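Drunder Adds Toy Storage Box to Home Range, With Sales to Begin in August

ARUMBERG, 18 June 2024 – Home storage company Drunder will start selling the Lis box, a storage box for small toys, in August. It will be sold in the company's own shop in Arumberg and through the Drondonon chain of stores.

The Lis is a rectangular plastic box with a thick rim and yellow latches. It comes with a lid that can be taken off completely. The first color is orange. A second color will be added next year.

Drunder worked on the box for more than 145 days and lent early versions to 127 families in the Arumberg area. Parents were asked to keep it in the room where their children play and to write down what ended up in it.

"We thought we would hear about building bricks and cars," said Emiko Minami, head of product at Drunder. "Most families used it for soft toys, key chains and other little things that don't have a shelf of their own. Several put a folded cloth in the bottom first, and we now suggest that in the leaflet."

The box is meant to stand on a bed, a rug or a low bench with the lid off while toys are sorted. Plush chicks, a rubbery frog or a small cushion can all go into the same box. 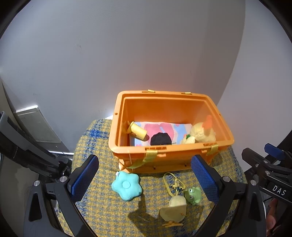
Price and availability

The Lis will be sold singly and in packs of 6. The first run is 1,617 boxes. Spare latches and lids can be ordered from the Drunder shop, and prices will be posted there before sales begin.

"People kept asking us for spare latches for our older boxes, so this time we had them made from the start," said Remigiusz Michalski, who runs the Arumberg shop.

Stores that wish to carry the box can ask for a sample through the Drunder trade desk.

About Drunder

Drunder makes boxes, baskets and shelf inserts for homes and child care centers. Its office and shop are in Arumberg.

Press contact: Chathurika Bhuiyan, Drunder press office, Arumberg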